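Why blues go purple on my printer

7 Jun 2025

I put off writing this up because the notes were spread over a paper notebook and a text file, and they disagreed with each other in places. Where they disagree I have gone with the notebook.

The problem: saturated blues that look correct on my monitor come out of the printer with a violet cast. Reds are fine. Greens are a little flat, which I expected. Neutrals are good enough that I stopped checking them last November. Only the strong blues shift, and the shift is in hue as well as in saturation, so turning saturation down in the file does not fix it.

Setup, for anyone comparing: an Emthorpe desktop inkjet with the ink set it shipped with, Irka matte paper (the heavier one), and Morin for layout and print. The monitor is profiled once a month. The room has a north window and one lamp, and I now view prints under the lamp with the blind down. Before that I was chasing differences that came from the window.

First suspect was double color management. It is the usual cause and easy to produce by accident: the application converts to the printer profile, then the driver applies its own correction on top. The result tends to be oversaturated and often leans magenta. In Morin the setting is under Output, and the matching driver setting is on a different tab from where you would look for it. I confirmed the driver was off by printing the same file with it on. The prints were clearly different, and the one with it on was much worse. So the driver correction was off, and had been.

Second suspect was a clogged nozzle. A weak cyan channel will push blue toward violet, since most of what separates a printed blue from a printed purple is the ratio of cyan to magenta. The nozzle check was clean. I ran a cleaning cycle anyway, which used ink and changed nothing.

Third suspect was the paper profile. The one I had came from the Fledska download page and was made for the lighter weight of the same paper. I assumed the coating was identical. It may be, but the white point is not. I measured the heavier stock and it is warmer. A warmer base cannot turn blue into purple by itself, but it does mean the profile was built on something other than what I was printing on, and after that there was no point in trusting the rest of it.

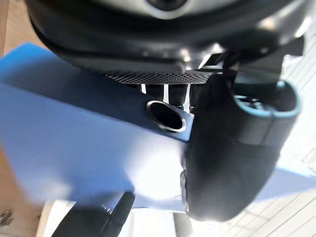
Blue block, black mesh behind it, bright metal at right.

Weidong Shen lent me a spectrophotometer for a weekend and I made my own profile. Notes on that, in order of how much time they cost me:

Let the chart dry. I read the first chart too soon and the darker patches had moved by the next morning. I now leave charts overnight, interleaved with plain paper for the first part of it.

Put the same paper under the chart when reading it. Even the heavy stock lets some of the backing through, and my desk is dark brown. I used two sheets.

Move the instrument slowly. I had to reread 31 rows on the first chart. On the second chart, with a straightedge taped down, I had to reread 2.

Do not average a bad reading with a good one. Delete it.

The new profile improved everything I could see in the shadows and about half of what was wrong with the blues. The violet cast was smaller but still there. At this point I was prepared to blame the ink.

Murray Perron, who has done prepress work for most of his career, read my notes and asked what rendering intent I was using. Perceptual, because that was the default and because it sounded right for photographs. He told me to print the same blue ramp with relative colorimetric and black point compensation on, and look at the top end of the ramp.

The explanation, as I understand it, goes like this. The blue in the file is outside what the printer can reproduce on matte paper, so something has to move it inside. A simple way is to hold hue and lightness constant and reduce chroma until the color fits. If the working space for that calculation is CIELAB, "constant hue" is not quite what it says. Lines of constant hue angle in Lab bend away from lines of constant perceived hue, and the blue region is where they bend the most. Pull a strong blue straight in toward neutral along its Lab hue angle and it passes through purple on the way. The arithmetic is correct and the color looks wrong.

Newer color spaces were designed partly to reduce this. Whether your software uses one of them during gamut mapping is generally not documented. The profile builder I used has a perceptual table option which I had left at its default, and the manual gives it one sentence.

I printed the ramp both ways. With perceptual, the purple begins in the middle of the ramp and gets steadily worse. With relative colorimetric, the ramp holds its hue much further up, then flattens, so the most saturated steps all look alike. That is clipping, and in a photograph with a lot of smooth sky it could show as a hard edge. In most of my pictures it does not show at all.

What I do now:

For files with large areas of strong blue, I soft proof first, with the paper white simulation on, and look at the gamut warning. If only small areas are flagged I print relative colorimetric and leave it alone.

If large areas are flagged I edit a copy. A hue adjustment limited to blues, moved slightly toward cyan, then a small reduction in saturation. I save the adjustment as a preset at 40 percent strength, and for the worst files I have gone up to 68. Past that, nearby cyans start to look green.

For everything else I leave the intent on perceptual, mostly out of habit.

The preset is specific to this paper. I tried it on a glossy sheet from the back of the drawer and the blues went too far toward cyan, which makes sense given the larger gamut. Glossy barely needs it.

Still open: I have not rebuilt the profile with the other perceptual table option. That needs the instrument again, and another pack of paper. I also want to know how much of the remaining cast is down to the lamp, which is sold as daylight balanced but does not say much about how it gets there. I have a second lamp on order and will print the same ramp when it comes.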